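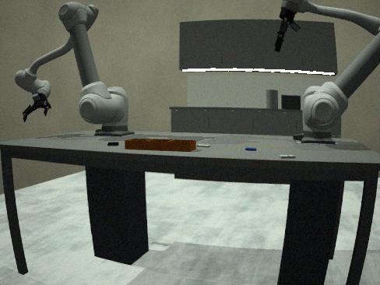
Essay reader on Clollis is losing the footnotes again. Long piece, "Who Planted Us", the one asking if humans were seeded on purpose and what the planters would make of us now. Text loads, notes don't. Where the notes panel should be I get a block of flat grey, same dull mid grey as the tabletop up there, with no words on it. Body text carries on next to it as normal. Started after the May update I think, can't swear to it.

Raised by: Sumathi Pai
Passed to: Radu Nedelcu
Priority: normal (please make it high, readers are complaining)

Tried so far
- reloaded, cleared cache. Same
- other browser. Same
- logged out. Notes came back for one page then went
- shorter essay by Indira Murthy on free will, 5 notes, all fine

So length?? Hers is tiny. Mine has 112 notes, mostly sources on panspermia and the old flood stories, and without them it reads like I made the lot up.

Radu, 10.20
Can see it this end. Any essay over some 3,000 words does it. Notes are still in the database so nothing lost. Please don't re-paste them, you'll get doubles.

Sumathi, 10.45
Too late, re-pasted part 4. Sorry. Can you take the doubles out.

Radu, 11.30
Done. Panel gives up waiting if the notes come in slow. Have put the wait up on the test copy, have a look.

Sumathi, 12.05
Better. Notes show. But the numbering starts again at 1 in every part, so "see note 60" in the bit about violence being left in us goes nowhere. Narayanan Thomas wrote in about exactly that and he's right, its a mess.

Radu, 14.15
Seperate fault, that's the Menon theme. Switch "continue numbering" on under Layout, save, then republish.

Sumathi, 14.40
Switched on, saved. Republish button greyed out. Does Satish Pisharody still hold the editor rights? Have asked him.

Status: waiting on Satish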